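4.2 Finger comparison on soft, patterned bedding

The second part of the study looked at how the two finger sets behave when small articles lie on a surface that gives way. Hard table tops had been covered in Section 4.1, where both sets picked reliably and the differences between them were small. Bedding is harder for three reasons. The surface sinks under the fingertips, the article sinks with it, and a stitched or quilted cover offers raised edges that the fingers can catch in place of the article itself.

Both finger sets were fitted in turn to the same hand-held gripper. The Pellard set is a plain rigid block with a flat inner face. The Peren set has the same outer length but a thinner tip and a softer inner layer. The jaws and the closing force were left as they were between sets, so that only the fingers changed. Each operator was given 5 minutes of practice per set and was then asked to approach from above the near side of the bed, close on one article, lift it clear and put it in a tray.

Articles were chosen for their range of stiffness and for how easily they tangle. Figure 3 gives a typical layout with the fingers open before an approach: scrunchies, a claw clip, a watch strap and several beaded bracelets on a quilted satin bedspread. The articles were left as they fell, with some touching, and were not spread out between trials.
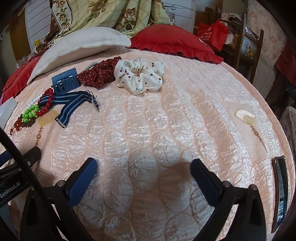 Figure 3. Gripper fingers over a quilted bedspread, with hair accessories, a watch strap and beaded bracelets towards the pillows.

Laurier McIntyre, commenting on an early draft, objected that a trial in which the fingers lift both the article and a fold of the cover should not be scored as a success, even when the fold slips free before the tray. We accepted the point. Such trials are now listed separately as shared grasps, and the totals in Table 4 were worked out again on that basis.

With the new scoring, the two sets differ mainly in how they fail. The rigid blocks tended to push beaded strands down into the hollows between the quilted cells, after which the fingers closed over the top of the beads. The thinner tips reached under the strands more often but produced more shared grasps, as the tip slid beneath a raised cell before it met the article. Fabric articles caused little trouble for either set. The claw clip was picked well when gripped across its width and badly when gripped along its teeth.

Lighting also had an effect on the recorded views. Satin reflects strongly, and the shadow of the tool falls on the part of the cover that the operator is trying to judge. The Zernley controller, which closes the fingers on a visual cue, fired early in 7 trials. We did not correct for this, and those trials are left out of Table 4.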